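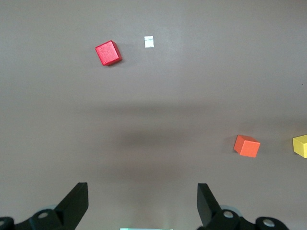 Running a first open space session for testers - how much structure?

Posted Mar 24, 2021 in Meetups and Events

I look after a small testing meetup in Fendbridge. Up to now every evening has been two talks and a bit of chat at the end. In June we want to try a full afternoon of open space, where people propose topics on the day and the group picks. I've been to one of these but never run one.

My worry is that people turn up with nothing to propose and we sit there. Should I ask for topics in advance, or does that spoil it? Also, how long should each slot be? We have one large room and one small one, and we can't have both after 5pm. Most of the group are testers, with a few developers and one or two managers.

hepburn_tester

I've run four of these in Illham. Ask for topics in advance but don't fix the order. We put up a shared page two weeks before and say that anything on it is only a maybe. Usually half of it gets dropped on the day and other things come in. You should have two or three topics of your own ready in case it's slow.

For slots, 60 minutes was too long for us. We went to 40 with a ten minute gap and the talk was better. People can carry on in the gap if they want to.

Put the more popular topics in the large room, and get a show of hands before you assign anything. Do the small room first if you lose it at 5. Someone in each session needs to write notes, otherwise you have nothing to send round after. I ask for that at the start of each one and wait until a hand goes up.

One thing I'd change about our first - we let a session on automation run on for most of the afternoon and the quieter people went home at the break.

mill_lane

depends how many are coming. Under 15 I wouldn't bother with two rooms

quillback

I agree with most of the first reply, except that I wouldn't take topics in advance. At Brestora we tried it both ways with an in-house group. When there was a list, the people on it came with slides, and then it was talks again. Without the list the first ten minutes were awkward and after that it was fine.

If you do use a list, say no slides. Ask for a question instead of a title, such as "how do you decide when to stop testing?"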